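Lemach Bread Auction

The Lemach bread auction is a public sale of a single festival loaf, held each October in the hill town of Lemach. It takes place on the Friday that closes the harvest fair, in the covered market beside the river Avar. The winning bidder takes the loaf home and is expected to share it with neighbors before the next morning. Many families in the district believe that a household that eats from the loaf will have a good year, and shop owners often bid as a group.

The loaf

The auction loaf is known locally as the tamon, after the village of Tamon, where it was first baked. It is a round, braided bread made from wheat flour, honey, butter, walnuts and dried apricots. The finished loaf weighs 44 pounds. It is baked in one piece in a brick oven, which takes most of a night, and is left to cool on a bed of straw.

The crust is brushed with egg and honey and marked with nine crosses, one for each of the parishes that once paid grain to the mill at Tamon. Salt is pressed into the center cross only. Older bakers also put a coin in the dough, but this was dropped after a bidder broke a tooth.

Baking rights pass between the bakeries of the town by drawing lots. The Gachanja bakery, on the upper street, has drawn the right more often than any other, and its version of the loaf, darker and heavier on the walnuts, is the one most often seen on postcards.

Sale

Bidding opens at 4 in the afternoon, after the bell of the lower church. The opening price is fixed at the cost of the ingredients. Bids are called aloud and the auctioneer repeats each one three times. A bidder who has won in the previous year may not bid again, although relatives may, and this rule is the usual source of argument at the fair.

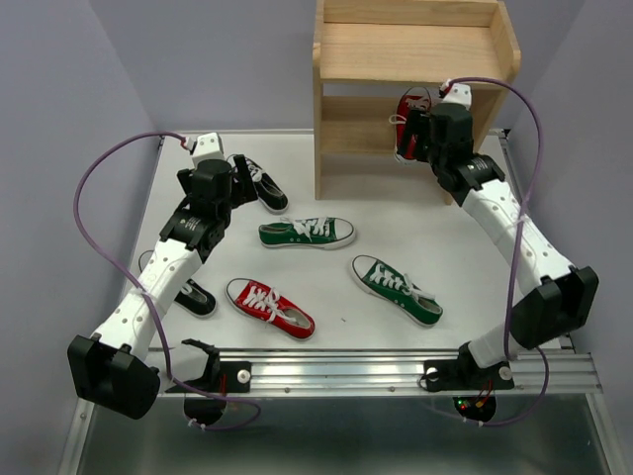

Canvas sneakers and two robot arms at a white tabletop.

The money goes to the upkeep of the market roof and the footbridge over the Avar. In lean years, part of it has been used to buy winter flour for poorer households. The highest price on record is 624 silver crowns, paid by a group of grain dealers shortly before the crown was withdrawn. Later prices are hard to compare with it — the currency has changed twice — and the town's own list gives no conversions.

Sharing

The loaf is carried from the market on a plank by the winner's family. By custom the first slice goes to the oldest person on the street and the second to the baker. Crumbs are kept for the hens. A small piece of crust is often dried and hung over the kitchen door until the following fair, when it is burned in the stove.

Origins

The custom probably grew out of a miller's payment in kind. Account books from the Tamon mill mention a "great bread" given to the tenant who brought in the most grain, and a later entry records that two tenants tied and the bread was sold between them. How the sale moved to Lemach is unclear. The mill closed after a flood on the Avar, and the first notice of an auction in the town market appears a few years afterward.

Related customs

Several villages downstream sell a cheese or a ham in the same way, usually on the last day of their own fairs. A smaller tamon, made without nuts, is sold in Lemach bakeries throughout October.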